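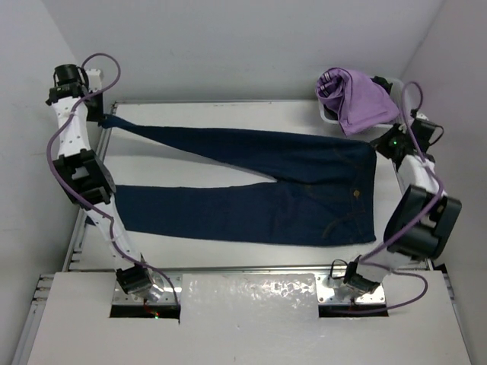 Dark blue jeans with a copper-coloured button, spread out on a table.

Primby Mending and Alterations: your questions answered

We get a lot of the same questions at the counter and by email, so Yasaman and I have sat down with a pot of tea and tried to answer the most common ones properly. If yours isn't here, do ring or pop in, we're always happy to have a chat about trousers!

Do I need to wash my jeans before I bring them in?

Yes please, and dry them thoroughly too. It's partly for our noses, but mostly it's that cotton denim can shrink a bit more in the wash, and if we hem a pair that's never been near water you may find them half-way up your shins a fortnight later. If they're brand new, wash them twice at the temperature you'd normally use.

How do you know what length I want?

The best way is to try them on in our little fitting room (the one with the green curtain) with the shoes you'll wear most. Fereshteh will pin them while you stand up straight and look ahead, which everybody finds surprisingly difficult. If you can't get to us, send a pair that you already like the length of and we'll match the inside leg.

Can you keep the original hem?

We can on most pairs. We take the extra length out just above the old hem and sew it back on, so you keep that nice faded, ropey edge. It does leave a small seam, and on very wide or flared legs the two edges won't always meet neatly, so we'd talk that through with you first.

My jeans have gone at the inner thigh. Are they past saving?

Almost certainly not, though it helps to catch them early. Hold them up to a window, and if you can see daylight coming through, that's the moment to bring them to us and not three months later when there's a hole you could put a fist through. We put a soft patch behind and darn over it in rows, matching the thread to the fade as well as we can. 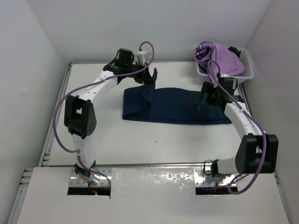
While we're on the subject, please don't iron on one of those stiff glued patches beforehand. We do understand the temptation the night before a holiday, but the glue gums up our needles and we have to charge extra for picking it all off.

Can you take in a waist?

We can, by up to a couple of inches at the centre back. Any more than that and the back pockets start to creep towards each other and look rather cross-eyed.

How long will it take?

Plain hems are normally ready within the week and darning takes about two. October is our busiest month by a long way, when all the winter things come out of cupboards at once, so do allow longer then.

Do you mend anything besides denim?

Oh yes, coats, curtains, school skirts, the odd tent. Leather and fur we pass on to Bijan Kazemi in Staltau, who has the proper machines for it and is very patient.

What if I forget to collect?

We'll ring you, and then we'll ring you again. After 100 days unclaimed things go to the clothes bank in Sturnulwood, but we'd much sooner see them go home with you.

Page last updated 2023-04-04 by Njoroge Lema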